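Two arms and a washing-up sponge

Visitors to the Zoria workshop in June were asked to wipe their feet and stay behind the yellow tape. Inside was a wooden table, set out with plates and trays. The open afternoon was on dishwashing by hand, or as near to a hand as the place has got.

Erick Langat runs the washing-up project, which the staff call Umero. He has given the same talk at every open day and no longer uses notes. "People come in expecting us to build a car," he said. "Then they see a plate and a sponge and they either leave or they stay for an hour."

He chose plates early on. A mug has a handle and a box has flat sides, but a plate has to be held by a thin edge while something else pushes against the face of it. "Grip too lightly and it swings round. Grip too hard and you chip it. We keep a box of the chipped ones under the stairs."

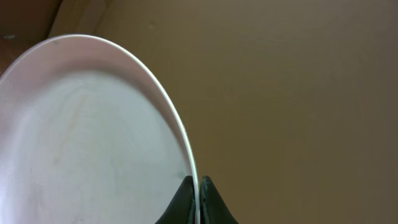
"I wanted something my mother would recognise as work," he went on. "She washed up in a school kitchen for 29 years. She came to our first open day and told me the arm was too slow, and she was right."

It is still slow. The sign by the door says a plate takes 39 seconds on a good run, and Langat would like that halved. Speed is not what he is asked about most, though. Visitors want to know about water. The joints are sealed, he said, but the harder trouble is what the cameras make of a wet surface. Water shines, the ceiling lights show up in it, and the software has to learn that a bright patch is neither a hole nor an object. 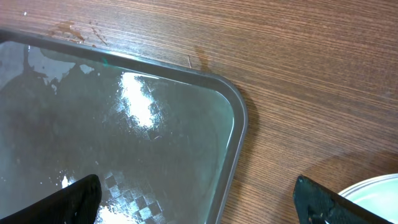
Gripper fingers either side of a tray's rim, with a pale green plate nearby.

The team has logged over 1000 washes since the winter. Each is watched back by a person, who marks the point where it went wrong, if it did. Langat does his share of this in the evenings. "You get to know your own mistakes. I can tell which week it is from how we were holding the sponge."

Holding a plate and pressing a sponge to it at the same time took most of the spring. The first attempts used a stiff brush, which was easy to hold but skidded on the rim.
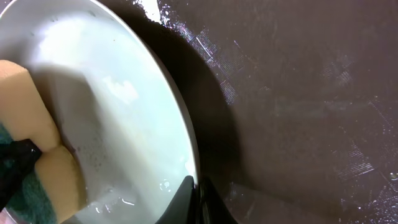

Pritska said she would not want one at home until it could do a roasting tin, and asked what happened with burnt-on cheese. Langat told her they had not tried cheese. Olszewski, standing next to her, thought a café would buy one sooner than a household would, if it could be left alone overnight.

Langat agreed about the café but not about the night. "I wouldn't leave it alone over lunch," he said. For now 2 people are on shift whenever the arms are running, one at the screen and one within reach of the stop button.

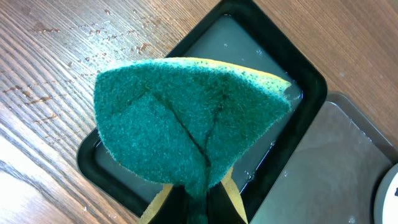 A folded sponge in the gripper

"The sponge is next on the list. It bends a different way each time you pick it up, and the green side drags more than the yellow. We'll spend the summer on that, then go back to the trays."

The workshop opens again in the autumn, from two o'clock. Children are welcome behind the tape, and there is parking at the back.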